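## 6. Montaje del dispensador Skosta

1. Cubra la mesa con una hoja grande de papel blanco. Las bolas ruedan con más entusiasmo que el usuario.
2. Apoye el recipiente transparente sobre el papel.
3. Coloque encima la carcasa de color crema, con la curva hacia arriba. Al revés también entra, por desgracia.
4. Deje despejado el espacio delante de la base.

Carcasa arriba, plástico transparente abajo:

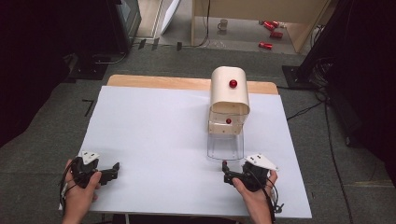
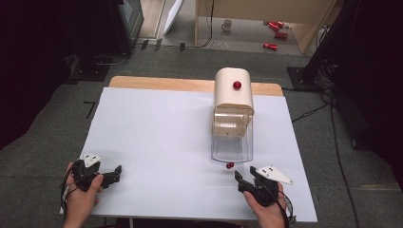 5. Cargue las bolas de una en una. El modelo 705 admite 9; la décima es cosa suya.

> **Nota:** si una bola se atasca, levante la carcasa y vuelva al paso 3. Sacudir el aparato relaja mucho, pero no figura entre los métodos admitidos.

> **Precaución:** piezas pequeñas — manténgalas lejos de niños menores de 6 años y de adultos aburridos.

Para recambios, escriba a Hema Shenoy, de Nukell, e indique el color de la carcasa.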